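Shelf Risers and the Mixed Stack

A standard kitchen wall cabinet wastes most of its height. The gap between fixed shelves is set for the tallest thing anyone might store, usually a cereal box or a pitcher, and a short stack of plates uses perhaps a third of it. Owners respond by stacking higher. The stack gets heavy, the plate that is wanted is near the bottom, and the rims take the wear each time the pile is lifted and put back.

The riser is the cheapest fix. It is a small platform on side walls or legs that splits one shelf into two levels. Wire versions have been sold for decades. The clear acrylic kind is newer to the kitchen, having moved over from shop display, where it was used to lift goods without hiding what stood behind them.

For this article we looked at risers from Gelska and Bultine, along with two lengths cut to order by Şimşekoğlu, a plastics shop that mostly makes counter guards. All were tested with ordinary tableware of mixed sizes. The stock Gelska unit is 242 millimeters deep and fits a standard wall cabinet with room to close the door. The Bultine is shallower and leaves a strip of unused shelf at the back, where small lids tend to collect.

Load was not a problem for any of them at normal household weights. A single dinner plate from our set weighs 612 grams, and eight of them on the Gelska produced no sag that could be found with a straightedge. The longer of the two custom pieces did bow slightly under the same stack placed at midspan. Moving half of the plates toward each side wall removed the bow. Anyone ordering a long riser should ask for thicker sheet or a center support.

Height matters more than strength. The space under the platform has to admit a hand holding a plate, which needs more clearance than the plate alone. At 172 millimeters the taller custom riser was comfortable for bowls. Lower units worked for saucers and flat plates but scraped knuckles when a bowl was pulled out from below.

Decorated ware needs some extra care. Gold rims are usually applied over the glaze and are softer than the surface under them. They wear where one plate slides across another, so a gilded plate should be lifted off a stack and never dragged. It also should not go in the microwave. A small floral plate with a gold rim is a good candidate for the upper level, alone or under something light, with the plain everyday bowls kept at the side or below.
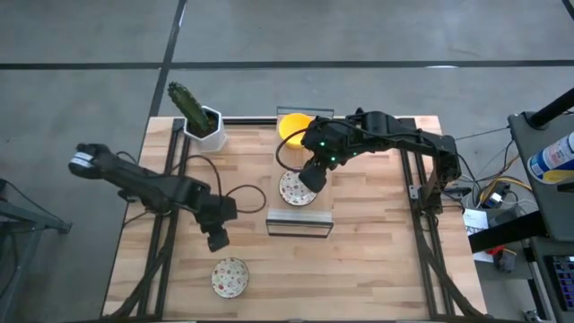 One reader in Endundale wrote to say that acrylic was the wrong choice for any shelf that gets daily use, that hers had gone cloudy within a year, and that she had returned to coated wire and felt pads. Her point about clouding is fair. Acrylic scratches easily, and unglazed foot rings are the main cause. The ring on the underside of most plates is bare ceramic, and on cheaper ware it is often left rough.

There are two ways to deal with this. The first is to smooth the foot rings by rubbing them with fine wet sandpaper on a flat surface, then rinsing. It takes a minute or so per plate and also protects the plate below in a stack. The second is a thin liner on the platform. Silicone grips well but collects dust. Felt is quiet and slides easily, though it has to be dry before anything is put away on it.

For cleaning, use dish soap, lukewarm water and a soft cloth. Paper towels leave fine scratches that show up under cabinet lighting. Glass cleaner containing ammonia should be kept away from acrylic entirely, as it can craze the surface, particularly near the bends.

Wire remains the better buy for heavy cast pieces and for anyone who does not want to think about foot rings. Its weakness is small items: egg cups and narrow bowls tip into the gaps. Acrylic gives them a flat base, and the back row stays visible through it.

Measure the inside depth of the cabinet with the door closed before ordering. Hinge hardware on older cabinets projects farther than expected, and the Gelska had to be shifted sideways in one of ours to clear it.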